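Reviews > Bedroom > Mattress Pads > Brulano Quilted Pad

Brulano quilted mattress pad, long-term review
July 2026

The Brulano is a quilted pad with a polyester fill and a skirt that goes over the side of the mattress. I bought it in December to replace a Sema pad whose filling had migrated to the corners after 4 years. It has been on the guest room bed ever since, through one heating season and the start of one warm one, which is enough to report on shrinkage, grip and heat.

Test conditions first, as they affect the results. The room has a tiled floor and no air conditioning. In warm weather it is cooled by a Milux fan, which I set on the seat of a chair to bring the airflow up to mattress height. A fan at floor level mostly cools the side of the bed and does little for the person on top of it.
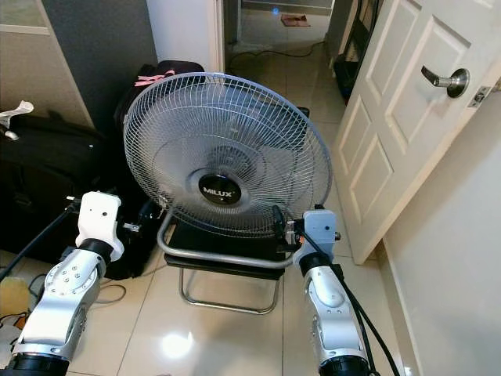 With moving air across the surface, the pad gives up heat at an acceptable rate. Without it, the pad is warmer than the Sema was, and the difference is noticeable within the first hour. The fill is dense for the price, and I would not choose it for a room with no airflow at all.

Stitching. The quilting is a diamond pattern. The diamonds are small enough to hold the fill in place, and I have found no broken threads on the top face. One seam on the skirt has started to pull at the foot end. I closed it with a few stitches by hand.

Washing. The label gives a warm cycle and low tumble heat. The pad shrank slightly in length on the first wash and has been stable since. Line drying takes most of a day. It should go back on the bed only when the inside of the quilting is dry, which is harder to judge by touch than the surface.

Grip. This is the weak point. On a smooth mattress cover the pad creeps toward the foot, more so when someone sits on the end of the bed. Heavy bedding hides the movement without stopping it. At present the bed has an orange blanket with sleepy egg yolks on it over one half, a yellow fleece on top of that, and a white bolster along the wall. The pad still needs straightening when the blankets come off.

Noise is low. There is no plastic layer and therefore no crackle, and also no protection against spills.

Rating: 4 out of 5. One point off for grip.

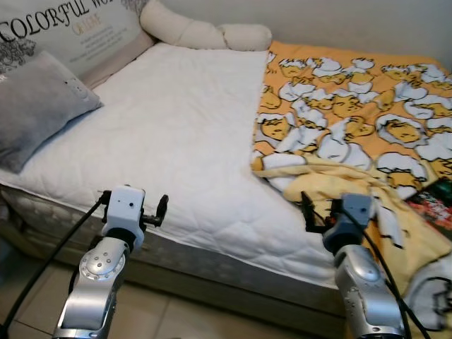

Frerichs, commenting under the first version of this review, disagreed about the creep and put it down to the mattress cover. The same pad on a brushed cotton cover had not moved in months, the comment said, and a sheet with deep corners pulled over the skirt would hold it on anything smoother. I have since tried the deep-cornered sheet. It reduces the movement by more than half, but the rating stands, as the pad is sold without one.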